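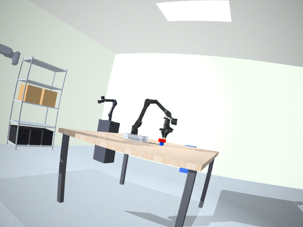
According to critics of the method, a policy that learned to stack in a simulator has learned the simulator first and the stacking second. This remark, made in an early review of the Skoletti benchmark, is still often repeated in discussions of tilted-view training.

Tilted-view training is a method for teaching robot arms in simulation, in which the virtual camera is moved and rotated between episodes while the task remains the same. The usual task is the stacking of two small cubes, for example a red one on a blue one, on a table. The purpose is to obtain a policy that does not depend on one fixed camera position.

History

The method was first described by the Stendon laboratory, which used 12 fixed viewpoints. A later version, known as the Adjei variant, replaced them with viewpoints drawn at random before each episode, including low ones where the horizon is not level.

Results

In the Stoststead trials the policy was trained on 3000 simulated episodes and tested on a separate set of 2042, all with new viewpoints. The policy trained with a single camera completed 649 of them. The authors reported a clear improvement for the Adjei variant, mostly in the last phase, when the fingers come down to the upper cube.

Limitations

Rendered rooms have simple walls and even light - real rooms usually do not. The method changes only the camera, so errors in friction or contact are not corrected by it. Training also takes longer than with a fixed view.

See also

Domain randomization
Sim-to-real transfer
Visual servoing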